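Joke News: Why Do People Write Stories That Aren't True?

By Kaede Kubo
April 2025

Suppose you read this headline: "Town of Bradorum Votes to Move Lunch to Midnight." Under it is a mayor's name, a quote from a very tired cook, and a line saying that 114 people voted yes and 98 voted no. Did it happen?

No. It came from the Piltileo, a joke newspaper put out by high school students. They made up the vote and the cook too. But the numbers looked pretty good, didn't they? I think that should bother you a little.

What is satire?

Satire (say it SAT-ire) is writing that pretends to be serious so it can make fun of something. The lunch story was poking at a real school that kept changing its lunch hour. If you knew about the lunch hour, you laughed. If you didn't, you may have just been confused.

A satire story often borrows the clothes of a real one. It has a headline, a place name and people who "told reporters" things. Somewhere in it there is usually a part so silly that you are supposed to catch on.

Is it the same as lying?

People who write satire say no. A liar wants you to keep believing. A satire writer wants you to get the joke. Delwyn Kingi edits the Piltileo, and she told me, "If a reader believes us all the way to the end, we wrote it badly."

I'm not sure that lets writers off so easily. Plenty of people read only the headline. They send it to a friend, the friend sends it to an uncle, and by then the name of the joke newspaper has dropped off. The uncle never had a chance to get the joke. Also, some people get caught spreading a plain old false story and then say, "It was satire!" Maybe it was. You can ask them what the joke was – if they can't tell you, I would stay suspicious.

How can I check a story?

You will see lists that promise to help you spot a fake every time. I don't believe them. Spelling mistakes turn up in true stories, and a joke story can be spelled perfectly. Still, these 4 questions are worth asking:

Who put this out, and what else do they publish?
Is there an "About" page? Many joke papers admit it there.
Does any other news source have the same story?
What day was it posted? On April 1, trust your breakfast and not much else.

A number doesn't prove anything by itself. Neither does a quote. Anyone can type 98 and put it next to the word "votes."

And don't forget that strange things do happen. A story can sound ridiculous and be true, so "that's too weird" isn't a real check.

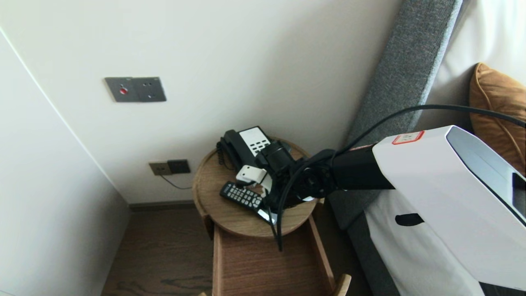
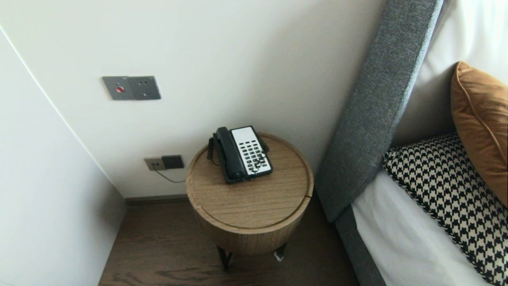 Try It at Home

Write a joke news story of your own, 3 sentences long. Pick something you think is unfair or silly, like a bedtime rule, and push it much too far. Put in one number and one quote. Then read it to someone in your family with a straight face and see which sentence gives you away.

Tell them it was a joke when you're done.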